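Section 4. Fitting and Caring for the Marble-Pattern Top

Applies to the Hevgate enclosed bench with the Tredidau top. Revised November 2, 2022.

Read this section through once before you unpack anything. Earlier versions of this guide promised that the top "drops in by itself." We have fitted plenty of them and have yet to see one do it.

4.1 Before you start

You will need a soft brush, two clean cotton cloths, a level and a second person. The carton lists a felt pad kit as well. Check that it is in there, as we have opened cartons where it was not.

CAUTION: Do not lift the top by one corner. The glossy face hides hairline cracks very well, and the veined pattern hides them even better.

4.2 Fitting the top

1. Stand the back panel and both side walls in the corner posts. Leave the screws finger tight.

2. Brush out the lengthwise grooves in the posts. Grit left in there will hold a panel off true, whatever the level says.

3. Slide the top in from the front, glossy side up.

4. Seat the metal strip along the bottom of the back panel, where it meets the top. Press along its full length with your thumb.

5. Tighten the post screws from the bottom up. Stop when the panel no longer shifts.

NOTE: The Marwat sealing bead sold as an extra (part 177) is described as essential. We have run benches with it and without it, and we can't tell them apart. Buy it if you spill a lot.

4.3 Cleaning

1. Clear the top of loose items, small cases and lids included.

2. Wipe with a damp cloth, back to front, then go over it with a dry one.

3. Look along the surface from a low angle. On a white top with dark gray veining, a smear is easy to take for pattern when you look straight down.

4. Check the strip and the lower part of the back panel last. Small specks and faint marks tend to be missed there. 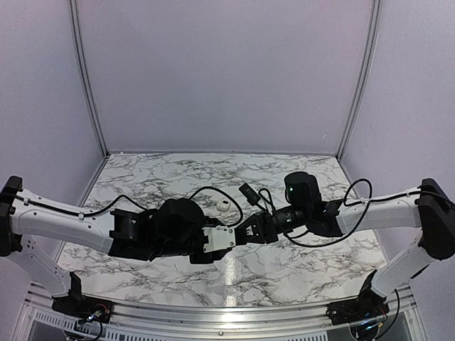 Figure 4-2. Marble-pattern top with back panel, side walls and corner posts.

Drurix polish (400 ml) is often recommended for this finish. The label claims a shine that lasts until February if you apply it in the fall. Ours lasted nowhere near that long, and it left a film on the panels – they are slightly grainy and hold on to anything greasy. Plain water does the job.

CAUTION: Never use scouring powder on the top or the panels. "Non-scratch" pads are no safer, in our experience.

4.4 If the top rocks

Loosen the post screws, reseat the strip and repeat step 5. If it still rocks, add a felt pad under the low side. For replacement pads, order part 109.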